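Keeping Produce: Which Tricks Earn Their Space

Every November the same storage tips go around again, and every November I get suspicious. Most come with no source beyond "my grandmother swore by it." Mine swore by plenty of things, including margarine.

I started with the produce bags. Willine sells a green one that is supposed to keep lettuce crisp for 15 days. I ran it against an ordinary bag with a paper towel in it, same shelf, same store, same morning. They gave up together. The paper towel is cheaper.

Vinegar rinse for berries: maybe. My rinsed batch lasted 2 days longer, but I'd also picked through it more carefully, so I wouldn't bet on it. Dry them well or you've made things worse.

Foil on celery works. I didn't want it to. Wrap it loosely and leave the ends a little open.

Wrapping banana stems in plastic did nothing I could see. Dinesh Tyagi wrote in to say I used the wrong plastic. I tried his. Still nothing.

The apple in the potato sack is one people get heated over. Half the advice says it stops sprouting, the other half says it causes it. I keep potatoes dark and cool, away from the onions, and eat them.

Then there are baskets. The Grarby catalog wants 60 dollars for one that "lets fruit breathe." Any open weave lets air through, and a thrift store basket will do the same job. What matters is whether you can see what's at the bottom, so go wide and shallow and don't pile it up.

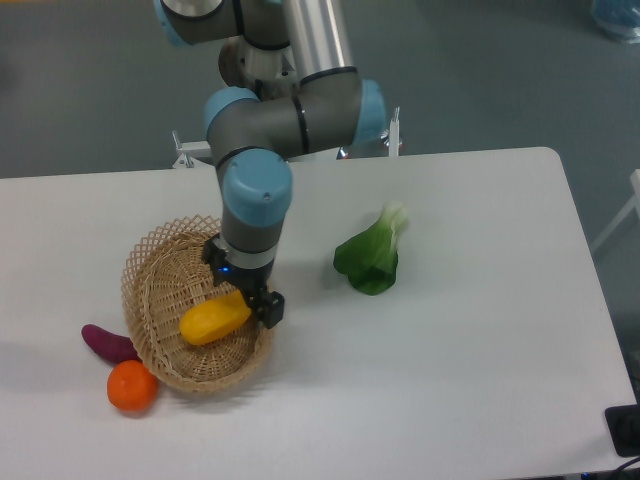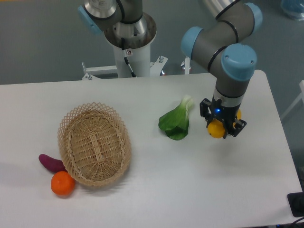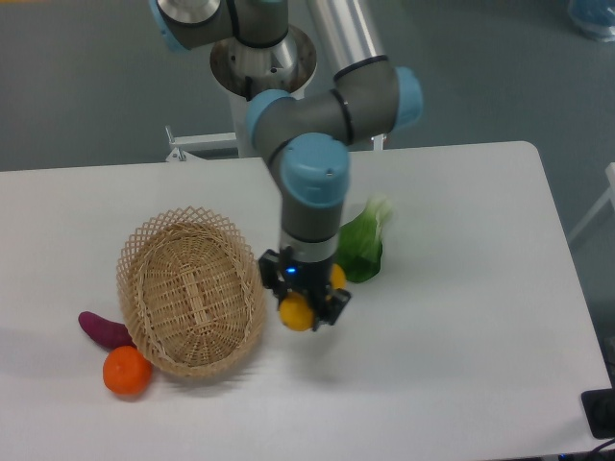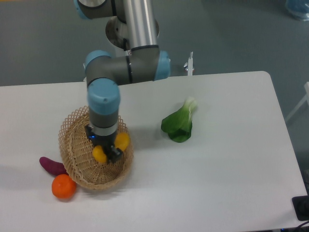
Lemons left out look nice and turn hard. If you want juice from them later, put them in a closed container in the fridge. I don't bother with the version where they float in water, which takes up half a shelf.

Peppers go in the crisper, unwashed. Yolanda Aranda says hers keep better stem side down. I can't find any difference, though she's welcome to send me her peppers.

Next month, the baking soda box in the fridge. I have doubts.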